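# Lerkport card game, second edition (Gkikas)

Friday, October 3, 2025

Lerkport is a hotel-management card game for two to five players. The box costs $35 and holds 200 cards, a rule booklet and a pad of score sheets. There is no board. The second edition changes the card stock and fixes the worst of the rules, and I bought it with my own money after wearing out the first one.

I have now played it with four other people over several evenings at home and one long afternoon in the hall at Kurnum in Vullville, where there are good tables and enough floor for a crowd to stand back. Most of what follows comes from that afternoon, when we played it almost without a break.

## How it plays

Each player runs one hotel. On your turn you draw two cards, play one and pass the other to the left. The cards you play are rooms, staff or guests. Guests pay only if you have the room they want, and they leave at the end of the round whether you were ready for them or not. After four rounds you add up the money on the score sheet.

The passing rule is the whole game. You are always handing your neighbor something, and you have to judge whether it helps them more than it hurts you to keep it. Azra Karagiannis won two games at Kurnum by passing staff cards early, before any of us had rooms to put them in, and holding back the guests. I had not seen anyone play it that way at home. It can be stopped if the player on her left keeps cheap rooms open, but it took us a while to work that out.

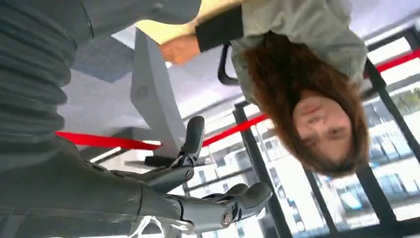

The other thing that changes with more players is the waiting. With two or three, a turn comes back to you quickly. With five, you can go several minutes with nothing to do except look at your own hotel, and the interesting decisions happen at the far end of the table. The booklet suggests playing staff turns at the same time to speed this up. We tried it and went back to taking turns, as two people kept changing their minds after seeing what the other had put down.

I would call three the best number and four acceptable.

## The cards

This is where the new edition is clearly better. The first edition used thin cards with a high gloss. They stuck to each other in warm weather and the corners went white within a month. The new ones are stiffer and have a light texture on both sides. They shuffle well if you split the deck in half. The full deck is too thick for me to shuffle in one go, and I don't have small hands.

The artwork is warm in color and easy on the eyes. I like it, though Todor Trajkovski thought the whole set looked like an old restaurant menu and would have preferred brighter suits. His complaint has something behind it. The room cards and the staff cards use similar shades, and in evening light at home I have mixed them up in my hand more than once. Under the lights at Kurnum I had no trouble. 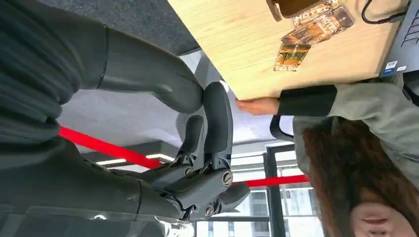 *Cards out on the table. The lettering is bold enough to find in an overlapping pile.*

The small print is the weak point. Each guest card has a line of text at the bottom giving its special condition, and that line is too small to read at arm's length. You end up picking cards up off the table to check them, which tells everyone what you are thinking about. Ermira Papadopoulos solved this by reading every guest aloud as it was played, and we have kept that as a house rule.

A pale, plain table suits the cards best. On my dark kitchen table, with its busy tablecloth, the overlapping rows are harder to follow.

## The rules

The old booklet left out what happens when the deck runs out in the middle of a round. The new one covers it on the second page: shuffle the discards, finish the round, then score. It also explains the Night Manager card, which used to cause an argument every time it came up.

Some problems remain:

- The section on trading guests says "adjacent players" and never says whether that includes both sides in a two-player game. We assume it makes no difference.
- The scoring example adds up wrong. The rule itself is clear, so ignore the example.
- There is no index and no summary card. Ankica Mujić wrote one out on the back of a score sheet, and it fit with space left over.

Teaching it to new players took longer than the booklet claims. Viorica Nikolovski had never played and was lost for the first two rounds, then finished second. I would tell anyone new to treat the first game as practice and not bother scoring it.

## Box and packing

The box is sturdy and the lid fits well. The insert is a single tray with two wells, and the cards fit only if you leave them unsleeved. If you sleeve your cards you will have to throw the insert out and use rubber bands or small bags. I haven't sleeved mine and don't plan to.

The score pad is generous, and you could rule your own on plain paper when it runs out.

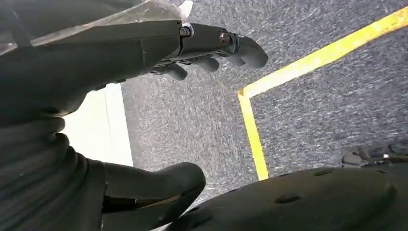

One warning about playing away from home. The cards have gray backs, and a gray-backed card on speckled gray carpet is hard to find. Check under the table before you pack up. I'd have preferred the red backs of the first edition for this reason alone. The two editions can't be combined, by the way. The new cards are slightly narrower, so you would know which was which from the edge of the deck.

Gkikas sells replacement cards singly. I ordered one guest card for the old set last November and it came in an ordinary envelope, flat and undamaged, after a bit more than a week.

## Who should buy it

If you have the first edition and it is in good shape, I'd print the new rules and leave it there. If yours looks like mine did, the better card stock is worth the money.

For new buyers, it depends on how many of you there are. A household of three or four who like card games with some calculation in them will get a lot of use out of it. For a regular group of five I would look at something else. Children can manage the rules once they can read the guest conditions, but the passing needs a little patience and a game with beginners can run well over an hour.

Rating: 4 out of 5. I took the point off for the small print and the slow five-player game.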